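Fui el lunes con la ceja levantada

Llevaba dos años esquivando las jornadas de puertas abiertas. La última a la que asistí, en una nave de las afueras, consistió en ver cómo un brazo servía refrescos mientras un comercial nos explicaba que en breve ya no harían falta camareros. Sigo tomando café en el mismo bar y me lo sigue poniendo la misma señora.

Pero Nostus queda a 14 paradas de mi casa sin transbordo, la entrada era gratuita y un lector (gracias, o no) me escribió tres veces insistiendo. Así que allí estaba yo a las diez de la mañana, con una pegatina en la solapa y un folleto que usaba la palabra «revolución» en la portada y en la contraportada.

Primero, la charla. La dio Kamran Ansari, que lleva el proyecto Heltum y que al menos habla como una persona normal. Explicó que les interesa la manipulación con dos brazos: coger algo entre los dos, sostenerlo, pasarlo de uno a otro. Contó que llevan 153 sesiones grabadas y que todas las manejó una persona, con mandos, desde un puesto al lado. Esto último lo dijo de pasada, entre dos diapositivas, y me parece lo más importante de la mañana. Cuando alguien le pregunta a un vecino qué vio en un sitio así, el vecino contesta «un robot que cogía cosas». Pues no, señor mío. Vio a un operario cogiendo cosas con unas pinzas muy caras.

Levanté la mano y lo pregunté sin adornos: de lo que íbamos a ver, ¿cuánto hacía la máquina sola? Ansari contestó que ese día, nada. Le agradezco la franqueza. Al señor de la primera fila, que ya estaba calculando en voz alta cuántos empleados se iba a ahorrar en el almacén, le sentó regular.

Después nos pasaron por turnos a la sala de Erdem, que es como llaman a la pareja de brazos. Grupos pequeños, detrás de una cinta, sin flash. Mi turno duró menos que la cola. Lo que se manipulaba era un cuchillo de juguete, y confieso que me gustó la elección: es largo, es liso por un lado y con relieve por el otro, y no se presta a grandes discursos. En 2006, en otra feria, me enseñaron un brazo que dibujaba retratos, y la gente hacía cola por el retrato y del brazo no se acordaba ninguno al salir.

Ahora bien, sostener algo no es usarlo. Yo pregunté si cortaban algo con él, aunque fuese plastilina, y me dijeron que eso «está en la hoja de ruta». Conozco muchas hojas de ruta. Tengo un cajón lleno.

Dejo tres imágenes de la mesa de trabajo; la segunda es la general, las otras dos son de las cámaras de las pinzas.

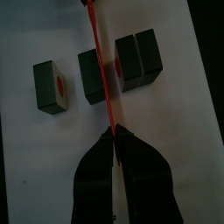
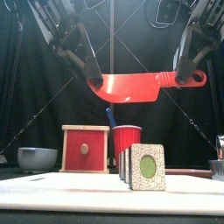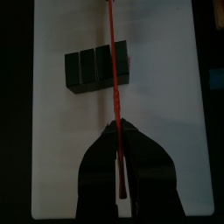 Lo que no me convence es el salto que viene luego. En la zona de café había un expositor de Bindcombe, que por lo visto pone parte del dinero, con un cartel que prometía «ayuda en la cocina de cualquier hogar». ¿De cualquier hogar? En mi cocina hay un cajón que solo se abre si antes se levanta un poco, una sartén sin mango y una luz que parpadea cuando llueve. Me gustaría ver a Erdem allí un martes por la noche, con los platos de la cena – y sin operario.

Se lo comenté a Ansari junto a la cafetera. Se rió y me dijo que el cartel no lo había escrito él. Insistí: ¿cuándo me volvería a invitar para ver lo mismo sin nadie a los mandos? No quiso dar fecha. También se lo apunto a favor, porque los que dan fecha suelen ser los peores.

¿Recomiendo la visita? Si os interesa el asunto, sí, con reservas. Id a primera hora, saltaos el vídeo de bienvenida y preguntad siempre quién lleva los mandos. El folleto lo podéis dejar en el mostrador. El café era gratis y bastante malo, y la repiten en agosto, según me dijeron en la puerta, con un horario más largo.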